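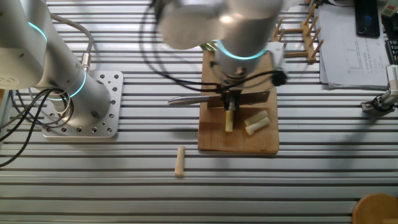
*Fig. 1. Broad blade, metal handle, three pale pieces on the board.*

## Session 4: Cutting Long Things Into Short Things

Handout for Kitchen Basics, Houda Bouazza. January 24, 2025

Last session's readings are still at the front desk, in suspiciously good condition. Please take one.

Tonight is stalks. A stalk is the friendliest vegetable shape there is: it has two ends and a middle, and it won't roll very far. People still manage to make a mess of it, mostly by sawing.

**Terms you'll hear me use**

- *Heel*: the back corner of the blade, nearest the handle. Most of the work on a thick stalk happens here.
- *Crosscut*: straight across the stalk.
- *Bias*: slanted. Gives a longer oval and makes soup look more expensive.
- *Segment*: anything longer than your thumb is wide. Shorter is a slice.

Hold the knife where handle meets blade. Edge down, blade level, then push forward and down in one motion. If you hear squeaking you are sawing.

### The long green end

A green onion is really two vegetables sold as one. The white end is firm and wants heat. The green end is floppy and can go on at the last minute. Decide where one stops before you start cutting – the pale green stretch in between belongs to whoever is holding the knife.

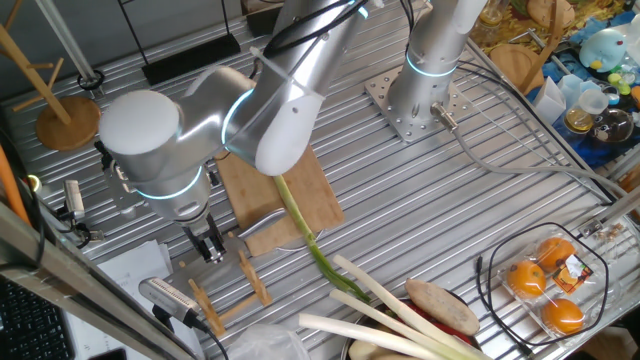
*Fig. 2. Onion on the diagonal, greens over the side. Bowl and oranges waiting.*

Greens hanging off the board are fine while you work on the white. Slide the stalk up as you go. I own a Grivmont board long enough for a whole leek, and it fits in no sink known to me.

Leeks get split lengthwise and rinsed before anything else. Grit hides between the layers. In July I served a leek tart to my cousin Celine, who chewed thoughtfully and asked whether it had nuts in it.

### Order of work

1. Onion first, whites and greens in separate piles.
2. Leeks, rinsed as above.
3. Sweet potato last. It's hard and it will want your full attention.

For the soup we need 800 grams of leeks, trimmed. Weigh them after trimming; the scale is the Fillo one, which takes its time. 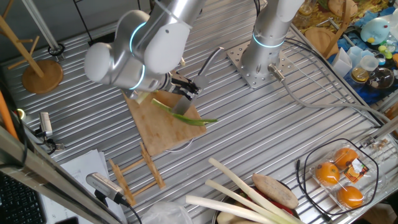
*Fig. 3. Point down to the board, small pale green piece near the corner.*

Practice at home: one bunch, half crosscut, half bias. Bring questions. Leave the knives.

Optional reading: Seppälä, chapter 19, on alliums. Skip the poem.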